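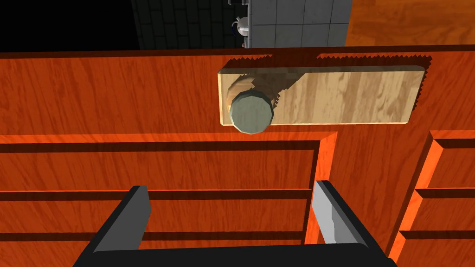 When does the Lornen Summer Night of Worship begin, and who may attend?

The evening opens on June 28, 2025, at the Bednarek Hall in Lornen, and it is open to everyone, whether or not they belong to a church.

LORNEN – Hislow Community Church will join with 12 other congregations from the Lornen and Plarkora area for a shared night of worship, Scripture reading and song. It is the first time all 13 churches have taken part in a single service. Bednarek Hall seats 1000 people on the main floor and in the balcony, and admission is free. Doors open one hour before the service begins at 7 p.m.

The service grew out of a monthly prayer meeting held by pastors from the two towns. For several years the churches had gathered in smaller groups during the summer, often in parks or in one another's buildings. Last year's service at Hislow drew 400 people to a sanctuary built for fewer, and many stood in the lobby to sing. The pastors agreed in the fall to look for a larger room and to plan the next gathering together.

"We serve different neighborhoods and we have different ways of doing things on a weekend morning," the participating churches said in a joint statement. "We read the same Scriptures and we pray for the same towns. We are thankful for the chance to stand in one room and worship God together, and we hope our neighbors will come and sing with us."

Music will be led by a combined choir and band drawn from the participating churches. The choir has been rehearsing at Hislow since the spring. The program includes older hymns as well as newer songs, and the words to each will be printed in full in the program. Readings will come from the Psalms and from the Gospel of John. A time of prayer for schools, hospitals and local families will follow the readings, and those present may submit written requests at the welcome table before the service.

Child care is available for infants through age four in the lower level of the hall. Parents are asked to register ahead of time through the Hislow church office. Older children are welcome in the main room, and activity sheets will be set out near the side doors. Large-print programs and assisted listening devices may be requested on arrival.

Parking at Bednarek Hall is limited to 600 cars. A shuttle will run between the hall and the Hislow church lot on both sides of the service – guests coming from Plarkora may find this the easier choice. The front row of spaces is reserved for guests with accessible parking permits.

An offering will be received during the evening. All gifts will go to the Plarkora food pantry, which is operated jointly by the churches and serves households in both towns. Canned goods and dry goods may also be left in the marked bins at the main entrance.

The participating churches will continue to meet through July for midweek prayer, with a different congregation hosting each week. A list of locations is available from the Hislow Community Church office during regular office hours.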